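About Plendbridge

Plendbridge is a shared workshop in Workley with 108 members. We have one long-running project, a kitchen robot arm that members are building and programming themselves. Malachy Carroll and Aisling Brophy started it in December, on a bench at the back of the metal shop.

What we are building

The arm is meant to pick up ordinary kitchen things and put them down where a person wants them. We do most of the work in simulation first. Junpei Sugawara models the kitchen, the arm and the food, and we run each new motion there before we try it on hardware.

Bottles and plates in the simulated kitchen

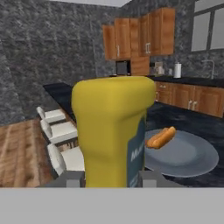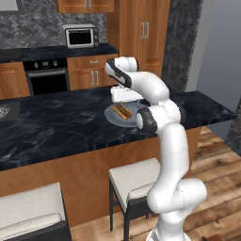
How the work is split

Baltasar Núñez writes the grasping code. Aisling handles wiring and power. Malachy machines the brackets and keeps the parts list. Kathleen Brophy runs the test log, which stood at 1,017 simulated runs on 7 August 2020. She also decides when a motion is ready for the bench.

The physical arm is bolted to a steel table and has its own emergency stop. Members need a short safety session before they use it.

Money and space

Our parts budget for the arm is $3,000, paid from membership dues. The bench is in Unit 9 of the Keogh building, through the side door. The software that ties the simulation to the arm is called Prunavex, and any member can have a copy.

Joining

Members can join the arm group at any time. You do not need to know how to program. Ask for Kathleen at the front desk.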